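How to Set Your Pace for a 2,000 Meter Indoor Row

By Ashwin Poduval, July

Many new members at the Julthorpe club start their first test too fast, and after 506 meters their legs are already heavy. I made the same mistake for two winters.

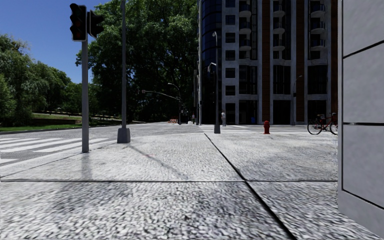
First you need a target split. Take your last 5,000 meter result and look at the average for 500 meters. Subtract five seconds. With this number you can begin, and later you will correct it.

Warm up for 20 minutes. Row easily, then make three short pieces of ten strokes at your target split. Set the damper where you use it in normal training and do not change it on test day.

In the test, take five quick strokes to get the wheel moving, then lengthen. Revathi Thampi, our coach, wants the rate to come down before stroke ten. Stay on your split until the monitor shows 80 percent of the distance is done. After this you can spend what is left — one beat higher every 100 meters is enough.

Write down every split the same evening. If the third 500 was slower by more than two seconds, start the next test one second slower.

Contact: Julthorpe Rowing, boathouse office, open Thursday evening | © Julthorpe Rowing | Back to top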